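Joint resealing to start on Flultwood plaza in January

Work to reseal the expansion joints across the Flultwood plaza and its approach pavement will begin in January, the site's managing company, Hernetti, has confirmed. The contract has been let to Ikeck, a surfacing and drainage firm, and covers 900 metres of joint.

The existing sealant is a cold-applied compound laid when the paving was built. A survey carried out in the autumn found that it had hardened and pulled away from the slab edge over much of its length. Where that happens, rainwater passes straight into the sub-base, and fine material is gradually washed out from under the concrete. The survey recorded no slab movement large enough to be a trip hazard, but it recommended that the joints be treated before a further winter of frost.

Under the specification, the old sealant will be cut out to a depth of 30 millimetres and the joint faces cleaned by dry grinding. A closed-cell backing strip will be pressed into the slot, followed by a two-part flexible sealant finished slightly below the surface of the slab. The recess is intended to keep the sealant clear of wheels and sweeping brushes when the concrete expands in summer and squeezes the joint upwards.
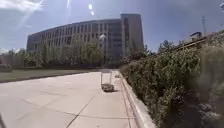
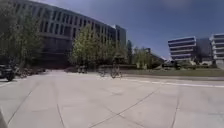

Concrete paving and dark expansion joints at Flultwood, with the curved building beyond.

The job has been divided into 4 sections, each to be closed in turn behind barriers. Ikeck expects to complete the cutting and cleaning of a section before any sealant is placed in it, so that dust from the grinders does not settle on primed faces. Sealing will only go ahead on dry concrete at a surface temperature above the minimum set by the manufacturer. If January proves too cold or too wet, the cutting work will continue and the sealing will be moved to the end of the programme.

Pedestrian routes to the building entrances will be kept open throughout, although some will be narrower than usual. Ramped boards will be laid wherever a route has to cross an open joint. Deliveries that normally use the pavement before 8 am will be sent to the rear service road while the nearest section is closed.

Noise is expected to be greatest during cutting. Hernetti said that grinding would be limited to the hours between 9.30 am and 4 pm, and that all cutting equipment would be fitted with dust extraction. Occupiers on the lower floors have been asked to keep windows shut on the plaza side during those hours.

A separate package, designed by the engineering consultancy Issa, deals with the drainage channels. It involves the replacement of 2 damaged gratings and the jetting of the pipes beneath them. This work will follow the last section of resealing and does not need any further closures – access is from the planted side.

The slabs themselves are not being replaced or coated. The survey described the surface wear as light and the staining as cosmetic, and no cleaning is included in the contract. A second inspection of the joints is planned after the new sealant has been through one full summer.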